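Home > Workshop & Making > Hobby robotics > Grippers and wrists

Wrist mount keeps creeping on a home-built arm, and the cable rubs. Redesign or shim?

Senga Laing

Hi all. I've been building a small arm in my garage since February, and I've hit the point where every fix makes something else worse, so I'd love some fresh eyes.

It's a six-joint tabletop arm, mostly printed parts, bolted to an old workbench. The first five joints are fine. Not beautiful, but fine. The wrist is the trouble. I've got a camera tucked in beside the gripper, and the whole mount shifts a tiny bit every time I run a pick-and-place routine. I'll calibrate it, run 30 cycles, and by the end the gripper is coming down 2 mm off to one side. Then I loosen everything, line it up again, tighten it, and off we go for another 30. I can do it half asleep at this point (and I have, my neighbor saw me out there at 6 a.m. in a bathrobe).

What I've tried so far: new screws, longer screws, threadlocker on the metal-to-metal ones, and printing the bracket again with thicker walls. The thicker bracket was worse! I think because it's heavier and the wrist motor was already working hard. The gripper and mount together now weigh 141 grams, and I'd like to bring that down if I can.

The parts I practice on are all round plastic things from my scrap bin, covers and dishes and so on. I wanted awkward shapes on purpose. Cubes are too easy and the arm gets them even when it's off.

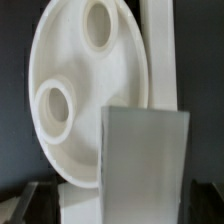

The other half of my problem is the camera cable. It runs down the outside of the forearm, and when the wrist turns past a certain point the cable pulls tight and I'm pretty sure it's tugging on the mount. I made a clip for it out of a zip tie and a bit of foam, which helped for one evening and then fell off into the gripper mid-run. That was an exciting Friday.

So, do I redesign the bracket from scratch with a proper locating pin, or can I get away with shims and a better cable path? I'm not chasing factory numbers. I just want to run it through dinner and come back to find the parts where they're supposed to be. Budget is small, and I have a basic printer, a drill press, and a friend with a lathe who owes me a favor.

Wai-kit Mak

Fix the cable first, before you touch the bracket. I'd bet most of your 2 mm is coming from there.

There's a quick check. Unplug the camera, take the cable right off the arm, and run your 30 cycles blind from saved positions. If it still creeps, it's the bracket. If it doesn't, you've saved yourself a weekend. I went through three bracket designs on my own arm before I tried this, and I was pretty annoyed with myself after.

For the cable path, leave a loop of slack at the wrist, bigger than looks right. Mine sticks out like a jug handle. Anchor it on the forearm side and again on the gripper side, so any pull goes into the anchors and the mount never feels it. Turn the wrist by hand through its whole travel with the power off and watch the loop. If it goes straight anywhere, make it longer. Use a proper screwed-down clamp at both ends — foam and a zip tie won't hold up to that much twisting.

If the bracket does turn out to be guilty, then yes, put in pins. Two of them, as far apart as you can get them. One pin just gives the bracket something to pivot around. Screws are for clamping and they're lousy at locating, especially in printed holes, which are never quite round anyway. Ream the holes on your drill press so the pins are a snug push fit. And get your lathe friend to make you a couple of short spacers to go around the screws, because plain plastic squashes slowly under a screw head and then you've got no clamping left. That would fit with it being fine for a while and then wandering off.

Weight: take it out of the middle of the bracket and leave the edges alone. You could probably lose a fair bit before it gets floppy.

Baiba Pētersons

just buy a metal one. I got the Dralex bracket and never looked back. might need drilling to fit yours

Ute Tiedemann

Agree with Wai-kit on the cable test, but I'd also look at your gripper fingers. Round parts tend to roll a little as the fingers close, so a part can end up off to one side even when the arm is dead on. Are you measuring the gripper position or where the part lands? Those are two different problems and I've mixed them up myself.

Tape a pencil in the gripper and have it touch a sheet of paper at the start and end of a run. If the dots match, your mount is okay and it's the grip. I stuck thin rubber on my fingers, cut from an old bike tube, and it made a big difference with round stuff. It wears out, so cut a few spares while you've got the scissors out.

Tagged: robot arm, wrist mount, cable routing, 3D printed parts, calibration

Comments

Senga Laing: Ran it with the cable off last night. Still creeps, but way less! So it's both, I guess. Ute, I was measuring where the part lands, oops. Pencil test is next.

Wai-kit Mak: Both is common. Do the loop, then the pins.

Piret Paulauskas: What slack did you end up with on the loop? Same problem on mine and I keep snagging it on the elbow.

Baiba Pētersons: still say metal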